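Unit 4: Freight documents and who holds them

The bill of lading does three jobs. It is a receipt for the goods, evidence of the contract of carriage and, in its negotiable form, a document of title. A sea waybill does only the first two.

Worked case: Sinberg ships 56 cartons to Dosen. The carrier's clerk notes 4 cartons as torn – the bill is now "claused" and Dosen's bank may refuse it.

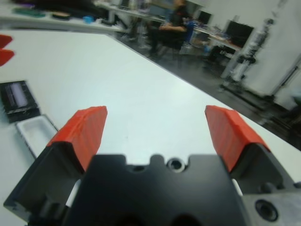 Check the carton count against the packing list before the bill is issued. Corrections after sailing cost money and need the original set back.

Reading for next time: Mandon, pages 67 to 100.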